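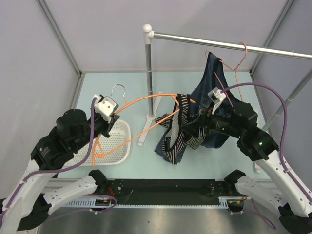 Re: Can machines do household chores yet? Laundry subthread

Split from the general chores thread at 197 replies. Dishwasher loading and floor cleaning stay over there. Hangers, folding and sorting go in this one.

ratchet_pawl
Two arms, a rack, a basket, and a striped garment with one end over the tip of the hanger. I think this is the right chore to argue about. Washing was solved decades ago by putting the clothes in a drum. Hanging them up was never solved by anything, and it still takes me most of an evening.

My position, so people can shoot at it: a machine that hangs one known shirt on a bench is a demo. A machine that takes a mixed load out of a basket and puts all of it on a rail is an appliance. We have the first and are nowhere near the second.

olesia_kobzar
I agree with the split between demo and appliance, but I disagree on the distance. The hard part of hanging is getting the shoulder of the hanger through the neck without stretching it. That needs one hand on the hanger and one on the cloth, and both have to move. The arms in the picture are set up for that, with the left one on the orange hanger. The right one has its fingers in the navy piece behind, so on that frame the striped one has no second hand on it.

ratchet_pawl
Which is my complaint. The striped garment is bunched and twisted. A person would shake it out first. Shaking is a fast, sloppy motion and most of these arms are tuned to be slow and careful.

loc_bach
Lộc Bạch here, I do maintenance at a commercial laundry in Lakdale. We push 1000 pieces through on a normal shift and the only automated part after the dryers is the conveyor. Loading the hangers is done by hand. We had a Grello feeder on trial in June. It did flat towels fine. On anything with sleeves it needed an operator standing next to it, and at that point you may as well let the operator do the hanging.

So for shop-floor work my answer is no, not yet, and the reason is rate. A good hand does a shirt in a few seconds. If a machine takes 2 minutes I don't care how neat it is.

olesia_kobzar
Rate matters to you because you pay by the shift. At home it doesn't. If it runs while I'm at work, 2 minutes a shirt is fine. What I'd need is that it doesn't stop on the third item and leave the rest damp in the basket.

loc_bach
Fair. Then your number is the mean count of items between faults. Has anyone published that for mixed laundry? Clean trial, no one reaching in to fix the pile?

flatfield
Not that I've found. You get success rate per attempt, usually with the garment laid out first. Those aren't comparable. Ninety percent per item sounds good until you multiply it over a full basket.

Separate point on hardware. Plastic hangers and wire hangers are different problems. Wire is thin, swings on the rail and gives a gripper very little to hold. There's a pink wire one on the rail in that picture and an orange plastic one in the gripper. I would standardize on the plastic and throw the wire out. It's a cheap fix that helps more than a better camera.

ratchet_pawl
If I have to buy special hangers and a special rack, it's an appliance with a room attached.

flatfield
You already have a room attached to your washer. It has a drain and a vent in it.

tanosora_owner
I have the Tanosora folding unit, the one you clip shirts into. It folds. I still do the clipping, and clipping is most of the labor. I'd rank the chores like this, easiest first:
- folding something already flat
- hanging something already flat
- getting it flat

The third one is the whole job and everyone's video starts after it.

olesia_kobzar
That list I agree with. I'd put picking a single item out of a tangled basket down at the bottom too, next to getting it flat.

loc_bach
Socks are worse than either. We bag them.

kim_fixture
Mod note: the Kim rack dimensions people asked about are in the hardware sticky. Please keep prices out of this thread.

ratchet_pawl
Revised position, then. Hanging is possible with known hangers at home speeds. Unsorted basket, no. Shop floor, no. I'll change the second one when somebody posts an uncut run with a full mixed load, starting from the dryer door.

flatfield
Add fitted sheets to the load and I'll watch it with you.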